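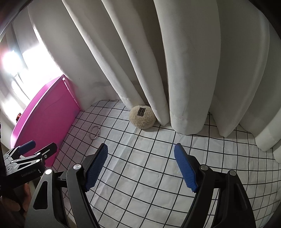 Detisura's August open day was held on a Saturday in a front room in Trirnilthorpe, and I went mainly to see how they record handheld grasping data. Lâm Lò ran the manipulation station. The operator works a pair of handheld grippers, each recording jaw width and pose. The blue finger pads carry a fine dimpled texture, which matters more for a thin metal ring lying flat on cloth than it does for a plush ball. The ball compresses and forgives a poor approach angle. The ring leaves very little to close on, and the grid sheet creases if the fingertips drag.

Lò quoted 871 recorded episodes for this object set, of which 666 passed review. Most rejects were tracking dropouts near the window. I asked whether the printed grid was used for calibration. It is used only as a visual check on lens distortion.

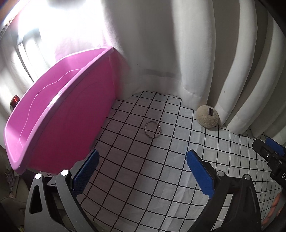 Pads open ahead of the ring, with the pink tub at left.

Huệ Tô covered the software side. Her replay tool, Widlow, resamples both gripper streams to a common clock and flags any gap longer than 97 ms. I would have liked to see the raw logs, but the session ended at noon. The slides are meant to go up on the Detisura site, and I'll add my notes on the time alignment once I've checked them against those.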